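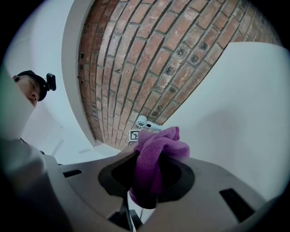 The purple microfiber towel, with the brick wall behind it.

August 2, 2022

I have been sorting out the cleaning cloths. The trigger was a smeared window in June, which I blamed on the cleaner until Mareike Weidemann pointed out that I had wiped it with a towel that had been through the wash with fabric softener. Softener leaves a film on the fibers. The film is what ended up on the glass.

So every cloth in the house has now been washed again under the same conditions: 40 degrees, liquid detergent at half the usual dose, no softener, low spin, nothing made of cotton in the drum. Cotton sheds lint and the loops of a microfiber towel hold on to it very well. Three of the older cloths had to go through a second time and one of those went in the trash. It had been in a hot dryer at some point and felt stiff along one side.

The purple one is the towel I use for dusting. It has a looped pile, fairly fine, and it goes over rough surfaces without snagging as much as I expected. The brick is the hardest test in this room. Brick faces are fine if you wipe along the course and keep the pressure light. Mortar joints are not worth wiping at all. A soft brush on the vacuum does them faster, and the cloth comes back clean enough to use on the shelves afterward.

Some of the bricks have small dark round marks in them. I do not try to clean these. Csaba Bárány suggested vinegar, but acid attacks the lime in mortar and I would sooner have the marks.

The current system, for what it is worth:

Purple: dry dusting, walls and shelves.
Blue: glass, slightly damp, never with detergent.
Gray: kitchen surfaces.
White: anything I expect to throw away soon.

Each cloth gets folded in half and then in half again, which gives you eight faces to work with before it needs a wash. I rarely get to the last one. After use they go into a mesh bag on the back of the door – the open kind, so that they dry out before laundry day.

The blue ones came from Hellwig in a pack of 7 and have lasted well. I had a cheaper set before that and the edge stitching came apart after four months. Cloths with a cut edge and no stitching seem to hold up better, and they do not leave a line on glass.

Rainer Kohlhase asked whether the color coding survives other people living in the house. It does not. I found a blue one under the sink last night with oil on it, and it is soaking now.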